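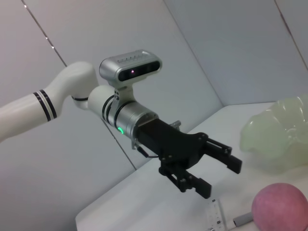

1 min read

December, 4:30 pm. Glaze batch 34

Mixed the second half of the tenmoku for the Hoarau bowls. Dry weight came to 171 g per test cup, sieved 2 times through the 70 mesh. Still thick at the bottom of the bucket, so let it sit overnight and check again before dipping anything.

Test tiles from the last firing: the rim break is better on the Talonska clay than on the porcelain. Pinholes on both where the bisque was handled a lot. Margaux thinks it is dust. I wiped half the new tiles with a damp sponge and left the other half alone, marked W and N on the back.

Kiln shelf 3 needs wash. Bogdan has the scraper.

To do: order more red iron oxide, ask Timothée which cone he used for the tall vases, relabel the feldspar bins.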